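Ticket 1041 - Skarnuvano layered chain, clasp end detaching under light load
Queue: Workshop / Returns
Opened by: Marilou Umali, customer care
Assigned to: Milagros Ignacio, bench
Status: Closed, supplier action pending

Customer reports that the shorter chain of a Skarnuvano two-layer set came apart at the clasp on second wear. No snag or pull reported. The longer chain is unaffected. Customer wants the same piece back if it can be repaired, as the colour has been discontinued.

Item received at the bench in its original pouch. Gold-plated brass cable chain, lobster clasp, soldered end ring on the extender side, open jump ring on the clasp side. The jump ring was missing. Clasp spring tested and working normally. No wear on the last link.

First assumption was a badly closed ring. Fitted a standard replacement from bench stock, closed flush and hung the chain on the test hook with a 50 g weight. Held overnight. Moved the clasp through a full rotation under the same weight and the ring opened again at the join. Repeated with a second ring from the same bag, same result.

Checked the bag label. The rings are from Gulen, lot 3060, and the wire measures thinner than the spec sheet calls for. The sheet was last revised in January and the bag predates it. Old stock should have been pulled at that point and was not.

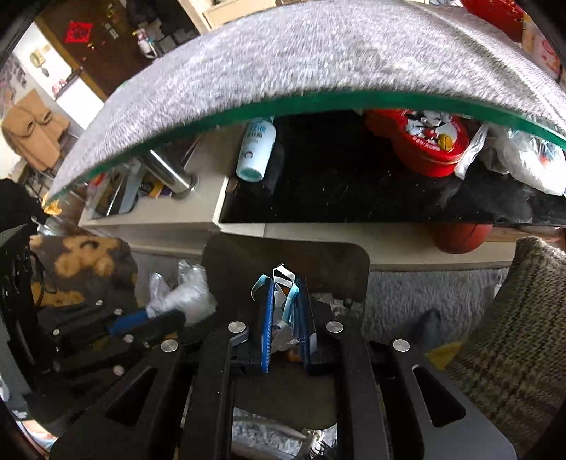

Brunolholm, 2021-06-25

Bench update, M. Ignacio. Obtained heavier rings from Macaraeg, same plating colour to the eye under the daylight lamp. Fitted one to the customer's chain and repeated the rotation test with the 50 g weight. No movement at the join. Left it hanging through the afternoon and checked again under the loupe - still flush, no gap.

Also went through the finished sets in the stock drawers. There are 83 on hand with the old ring on the clasp side. The longer chain in each set uses a soldered ring and does not need to be touched. Drawers have been tagged and the sets marked unavailable in the catalogue.

Note for anyone doing the rework: use two pairs of flat-nose pliers and twist the ring sideways. Do not pull the ends apart. The plating on these marks easily, so tape the jaws. Two test pieces were scratched before I did this and have gone to the seconds tray.

Reply from M. Umali: Customer contacted and happy to wait. She asked whether the two chains can be worn separately after the repair. Confirmed yes, they are not joined at any point. Return postage to be covered by us.

Reply from M. Ignacio: Repaired set cleaned with a dry cloth and packed. No dip used, as it dulls the finish on this plating.

Resolution: Jump ring replaced with heavier gauge. Lot 3060 removed from bench stock and credit requested from Gulen. Rework of drawer stock moved to its own ticket. Reopen this one only if the same customer reports a second failure at the clasp.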